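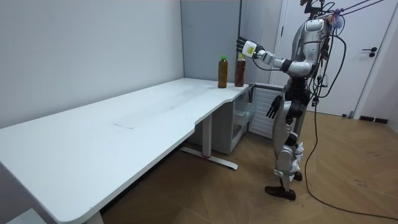 Figure 3. White desk with two bottles standing near its far end.

4.2 Surfaces and what gathers on them

Desks at the Hulludstead office were sold to their occupants as clear desks, and for most of the working day a good part of each one was. The exception was the end nearest the wall. Drinks migrated there with a consistency our participants never managed in returning the diary sheets. Figure 3 shows the pattern in its mild form: two upright bottles a short distance apart, and a long stretch of white top with little on it but scuffs and a pale smudge.

Of the 134 bottles logged in December, 12 were still in place at the second visit. Owners, when asked, described them as "not finished". The Pastholm office, which has shorter desks and a stricter cleaning contract, logged four, and its staff spoke of the wall end as if it belonged to someone else. We had expected drawer units to matter more, following Palumbo, but most of ours held cables and the instructions for the drawer unit.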